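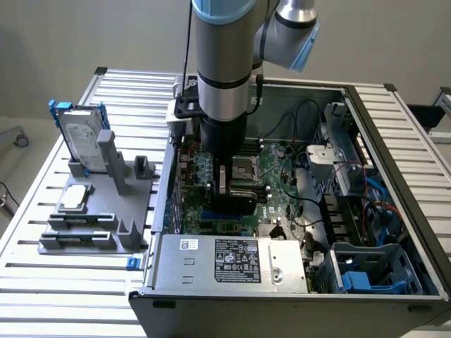 The Stururdale Stand Bag started with a complaint from Cor Visser, who walks 36 holes most weekends and was tired of coming home with one shoulder lower than the other. We had been selling golf bags for years by then and thought we knew what people wanted, which was pockets, and more pockets after that. Cor wanted the opposite. He wanted a bag he could see into at a glance, a bit like a desktop computer laid on its side with the cover off, where the graphics card, the memory slots and the cables are all there to be looked at. So we gave it one wide main pocket that unzips nearly the whole length of the bag, and we have never looked back!

The top is divided four ways, and the dividers run all the way down, so your irons won't tangle at the bottom when you pull one out in a hurry on the tee. The putter has its own well on the outside edge, wide enough for the thick grips so many of you have moved over to. The legs open when you set the bag down and tip it forward, and they have broad rubber feet that hold nicely on a slope (our home course at Cludham is all slopes, so we had plenty of practice).

The straps are the part we fussed over longest. Kadri Vanags, who does our sewing patterns, made 3 complete sets before we settled on the double strap you see in the shop now. It slides over a ring in the middle of the back, so the weight moves as you walk and settles where it is comfortable. You can take one side off entirely if you like to carry on a single shoulder – plenty of our older customers do, and they tell us about it.

Colors are moss, navy and brick. The moss sold out in January and is back in stock as of June 3, 2024, along with matching head covers and the longer rain hood.

What comes with it: the bag, the double strap, a rain hood, a towel clip and a spare set of rubber feet. Head covers are sold separately.

Fits: most push carts with a standard lower cradle. If you have a Buscombe cart, please order the base adapter too, as the cradle on those is a little narrow.

Care: wipe down with a damp cloth and leave the pockets open overnight after a wet round. Please don't machine wash it.

Price: $105, with free shipping on orders placed together with any set of head covers. Embroidery takes an extra week – write the name exactly as you want it in the notes box, accents and all, and Lợi Châu will email you a proof before any stitching begins.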